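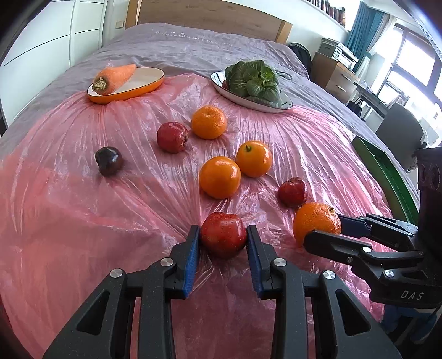 Apples, oranges and a tangerine on pink plastic.

I have a friend, Phyllis Bloxham, who irons her dish towels. I used to tease her about it (gently, she's bigger than me) until I stayed with her for a week in March and dried my hands on one of those towels every single day, and I have to tell you, I came home and looked at my own sad gray rags and felt something close to grief. So now I want to talk about fruit, and specifically about why I think we should all be buying it from a person again.

Let me back up. For most of my adult life I got my fruit at the big store out by the highway, in bags. You know the bags. You grab the one on top, you get home, and there's a soft one at the bottom that has already started on its neighbors. I never complained. I figured that was what fruit was like now, the way I figured airplane seats were what seats were like now.

Then my car died and I couldn't get out to the highway for 32 days while we waited on a part, and I started walking down to the little stand on Ollden Street. It's run by Shu-fen Yeh, and the first thing she ever said to me was "When are you eating it?" I thought she was asking about my schedule! But no, she wanted to know if the pear was for today or for later in the week, because those were two different pears. I'm past 40 and I had never once been asked when I was planning to eat a pear.

I know how this sounds. Here comes another one telling us to shop small and feel good about ourselves. And the money thing is real, I'm not going to wave it away. My neighbor Ka-ming Kong has four kids and a job in Woststead, and when I went on at him about the stand he let me finish and then asked how many stops I thought he could make on the way home with a baby in the back seat. I didn't have an answer. I still don't have a great one. If you have to get everything under one roof before six o'clock, then you do, and you don't need me clucking at you over the fence.

But a lot of us could manage it and just don't, and I was one of those for years. I'd drive right past that stand, on my way to buy worse plums! I told myself it was cheaper, and per pound it is. I also threw out a fair bit of every bag, and I never put that in the math. With Shu-fen I buy seven of something and I eat seven of something.

What I really didn't see coming was the talking. I'm chatty on paper and pretty shy in line, so I always liked the self-checkout. Now I know that tangerines with bumpy, loose skins are easier on my bad thumb, and that an ugly wrinkled apple is a fine thing to put in a pan with butter. I know that Shu-fen's sister grows the beans. I also know more than I want to about the drainage on Ollden Street, which has been a mess since 2000 and which I now have opinions on, so there's that.

My daughter says I could get all of this from one of those delivery apps with the ripeness setting. She may be right. I tried one for a bit and the peaches were perfectly decent. They came in a box on the porch and I brought them in and put them away, and a week later I couldn't have told you when they'd arrived.

So go find your stand, if you've got one and you've got the ten minutes. Ask a dumb question. Ask which melon! I've been asking dumb questions there for a good while now and I've only been laughed at twice, and one of those was about the quince, which I had tried to eat raw, standing up, on the sidewalk.

I did buy new dish towels, by the way. I'm not ironing them.

Recent columns
In Defense of the Long Way Home
My Mother's Button Jar
Letters: Readers on the Woststead Bus
Why I Gave Up on Houseplants
Soup for People Who Don't Like Soup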